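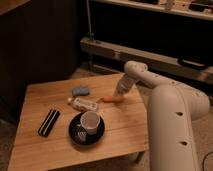

I have wanted a low wooden table for the longest time, and in March I finally got one! It's square, light brown, with the grain running straight across the top and one faint seam that I keep tracing with my finger while the kettle boils. Kirstin Dow spotted it in a secondhand place out in Brarkley (she has a terrifying eye for furniture) and sent me the listing at six in the morning with no message, only the price. $40! I was in the car before breakfast.

I love how low it is. You can sit on the floor with a mug and spread everything out, and I've done more fiddly little jobs in three weeks than I did all winter – sewing on buttons, sorting the seed packets, finally gluing the handle back on Mom's sugar bowl.

The only thing I'm strict about is the wiping down. I keep a small blue sponge for it and nothing else, barely damp, and I always go with the grain. Iona Mowat swears by oiling too, and she's probably right, but I tried a dab of hers underneath and it turned the wood so much darker that I lost my nerve. I like it pale! Maybe I'll be braver by summer.

I did look at new ones first, by the way. There was a gorgeous one at Cowie for $169, and it was sturdy enough, but the top was so shiny that I'd have been scared to put a cup down on it. Mine already had a couple of dings underneath when I got it, so I'm completely relaxed about adding more.

Next up is a floor cushion. I have a heap of green corduroy left over from the curtains and no idea how to put in a zipper, so if you have a pattern you like, please send it my way!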